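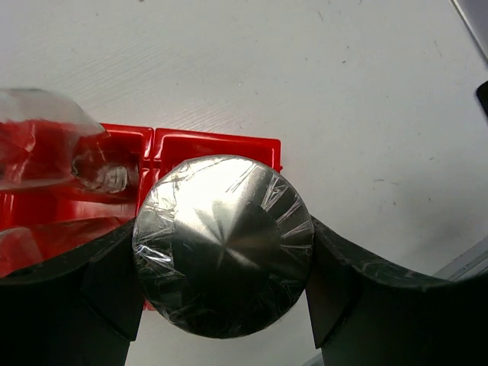 A round metallic disc in clear film, with a red compartment tray behind it.

A compartment tray, also called a divided tray or sorting tray, is a shallow open container split by fixed or movable walls into separate sections. It is used to keep small items such as jars, dropper bottles and tins upright and apart from each other. Most are molded in one piece from plastic, though wood, pressed steel and lined cardboard are also common.

Construction

The outer walls are usually a little higher than the dividers, and the rim is often rolled or raised for stiffness. Some trays have tabs or clips along the outside so that two can be joined side by side. Home models have from 2 to 16 sections. Sections of unequal size are more useful for mixed contents – a narrow one for droppers, a wide one for jars – while equal sections suit coins, beads or screws.

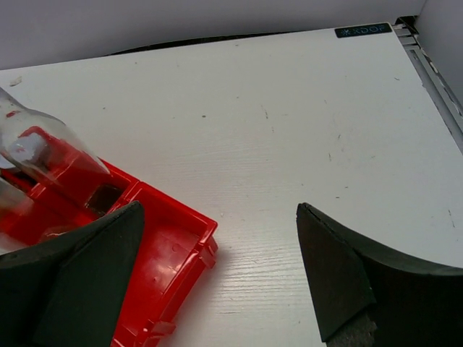 Bright colors became common once trays moved from the workshop to the bathroom and kitchen. The Manlow tray, sold in red and cream, was 30 centimeters long and had a removable center wall. Skurka made a deeper version for craft supplies, later copied by Onuoha with thinner walls.

Glossy plastic wipes clean easily but shows scratches. Oils that leak from dropper bottles can cloud some plastics, and a paper liner is often cut to fit each section.
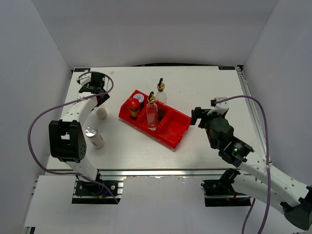 Arrangement

Tall glass bottles are generally placed in the middle sections, where their weight is less likely to tip the tray when it is lifted. Jars and lidded tubs go to one end. In her household manual "Tirorlow Shelves," Hayley Blackburn advises leaving at least one section empty for items in daily use. Efe Okeke, writing on small-room storage, prefers a full tray – he considers empty sections a magnet for loose change.

Related articles
Apothecary cabinet
Cutlery tray
Dropper bottle
Drawer divider
Shrink film
Tackle box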